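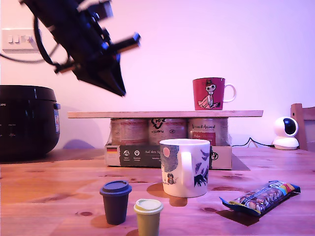

Maqueta de la balda Rustad, con la taza roja arriba y la blanca delante de la caja.

Cuaderno de taller de Stuveo, entrada 177
Junio de 2026

Sigo con la balda baja para encimera. De la entrada anterior quedaba pendiente decidir la altura, y en el papel no avanzábamos, así que la he montado con lo que había a mano: un tablón largo de madera clara apoyado en tres latas de comida para animales. Las latas siguen metidas en la bandeja de cartón en la que venían. Probé a sacarlas y se movían cada vez que tocaba el tablón. Con el cartón alrededor se quedan juntas y el conjunto aguanta bastante mejor.

El tablón es el de Brodivov, el de 9 mm. Está sin lijar por los cantos y sin aceite. Para esto da igual, pero que nadie lo tome por el acabado final. Tiene un alabeo de dos milímetros a lo largo, medido con la regla sobre la mesa. Puesto con la panza hacia arriba apoya en las latas de los extremos y baila un poco en la del medio. Le he dado la vuelta. Ahora toca en la del medio y queda algo de juego en los lados, y para apoyar tazas lo prefiero así.

Altura. La de la lata me parece buena para lo que queremos, o sea, dejar tazas encima y tener sitio debajo para cosas bajas. Una taza grande no entra debajo, de eso ya me doy por enterado. En los dibujos de Mellik la balda iba más alta, justo para meter tazas en los dos niveles, y sobre la mesa se come demasiada pared. Además obliga a levantar el codo para coger lo de arriba. Propongo quedarnos con la altura de lata y renunciar al segundo nivel de tazas. Si alguien no está de acuerdo, que lo pruebe antes de contestar, el montaje se queda puesto.

Tazas. He usado la roja de cerámica con el asa blanca, la del personaje del vestido rosa y el moño, y la blanca grande, la de la luna rosa sobre cielo oscuro. La roja la he puesto encima, a la derecha del centro, con el asa hacia la derecha. La blanca, abajo, en la mesa, delante de la caja y con el asa hacia mí. La intención era comparar el gesto de coger una y otra sin cambiar de sitio.

Lo que he apuntado mientras lo hacía:

La de arriba se coge bien por el asa si el asa queda de lado. Con el asa hacia la pared hay que girar la taza primero, y al girarla arrastra un poco el tablón. Con el asa hacia el borde sobresale más de lo que me gustaría y le acabaría dando con la manga.

La de abajo no tiene problema, pero tapa lo que haya detrás. En uso normal la gente va a dejar cosas delante de la balda, y entonces el hueco inferior pasa a ser un sitio al que no se llega. Habría que pensar en una balda menos profunda o en dejar abierto un lateral. De momento me inclino por el lateral abierto.

Ruido: la cerámica sobre el tablón suena seca. Con fieltro debajo del tablón mejora poco, el golpe viene de arriba. No sé si merece la pena hacer algo con esto.

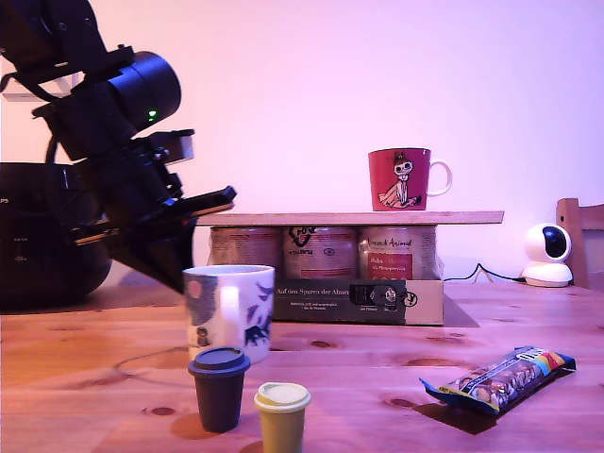 Zona central de la mesa, el tablón sobre las tres latas.

Carga. He dejado la taza llena de agua en el extremo derecho más de 30 minutos. No he visto que el tablón cediera en el vuelo, aunque solo lo he comprobado a ojo y con la regla. Vaciando la taza y apretando con dos dedos en la punta sí se levanta el otro extremo. O sea que el vuelo actual es excesivo sin fijación. Con los apoyos atornillados el problema es otro y habrá que mirarlo cuando estén. Para la próxima maqueta quiero los apoyos más separados, aunque eso obligue a dejar las latas fuera de la bandeja y calzarlas de alguna manera.

Apoyos redondos. No eran la idea, son latas, pero me han hecho dudar. El paño pasa entre ellas sin engancharse y no hay esquinas donde se junten migas. En el dibujo de Rustad los apoyos son listones a todo el fondo. Haré una versión con tacos cilíndricos de madera, de la misma altura, para comparar. Si hay que tornearlos sale caro. Mirar si Brodivov tiene barra redonda de ese diámetro y cortarla aquí.

Sitio en la mesa. La arrocera negra se queda a la izquierda, en su esquina, y no la he querido mover. En una cocina de verdad siempre hay un aparato gordo al lado, y la balda tiene que convivir con él. Faltaría comprobar la tapa: con el tablón más corrido a la izquierda no sé si abriría del todo. También está la placa de interruptores en la pared, a ese lado. Una balda más alta y más larga empezaría a estorbar ahí, otro motivo para la altura baja. El cable negro que baja por la pared convendría dejarlo siempre por detrás. Anotar en la ficha de montaje que el fondo necesita una ranura o una separación de la pared para cables.

Color. Con la luz rosada que hay puesta no se puede juzgar la madera. El tablero de la mesa, que es claro y con nudos, se ve casi anaranjado, y la pared tira a lila. No elegir acabado con esta luz. Las muestras de aceite las miraré junto a la ventana, en otra entrada.

Pendiente:
- Cortar un segundo tablón del mismo largo y menos fondo.
- Tacos cilíndricos, ver arriba.
- Probar con el asa en diagonal, que hoy no lo he hecho.
- Abrir la tapa de la arrocera con la balda pegada.
- Pedir a Mellik el dibujo corregido para julio.
- Devolver las latas a su sitio cuando estén los tacos. Hasta entonces, no coger la del medio.

El tablón está marcado a lápiz por debajo, con una raya en cada punto de apoyo. Si se desmonta, volver a ponerlo con las rayas sobre las latas.

Stuveo · Cuaderno de taller · Contacto · © 2026 Stuveo · Volver arriba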